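Busora Household Goods Reuse: where we are with the sorting
Report to the Braton Fund, 26 Nov 2020

Hello all! I promised you a proper update before the end of November, so I've made a pot of coffee and here it comes. The short version is that the back room is in far better shape than it was when you signed off on the second payment, and the kitchenware (which was giving me nightmares, if I'm honest) is finally moving.

When we took over the Stoica Street storeroom we inherited 38 boxes of mixed donations, most of them labeled "kitchen" and containing anything but. We've now been through all of them. The running tally stands at 1413 items, sorted, checked for cracks and either shelved or set aside for recycling. I did not expect so many cups. Cups everywhere!
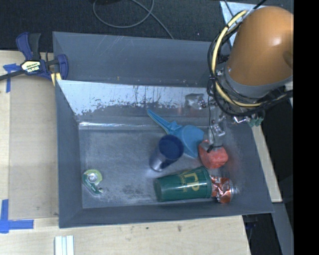 The biggest change since my last letter is that we stopped tipping whole boxes out onto the table. We put a small batch in a gray bin, deal with that batch, and only then go back for more. It's slower for the first hour and much quicker by lunchtime, and things don't roll onto the floor anymore. Plastic cups and scoops go to the family starter kits, and anything I can't identify goes on the "ask somebody" shelf, which is fuller than I'd like.

Money next. We spent a bit less than planned on shelving because Flotine let us have 3 units at their trade price, and I'd like to move the difference over to lidded tubs if you're happy with that. The open ones are great for sorting but hopeless for storage (dust!). I'll send the receipts separately, as the scanner is sulking again.

Still to do: the glassware, which I've been putting off, and the labels for the starter kits. We had hoped to have the kits ready by now and we're 2 weeks behind on that, mostly down to me rewriting the contents list too many times. It's settled now, I promise.

Could you let me know about the tubs by the end of next week? I'd like to get the order in before the holiday rush.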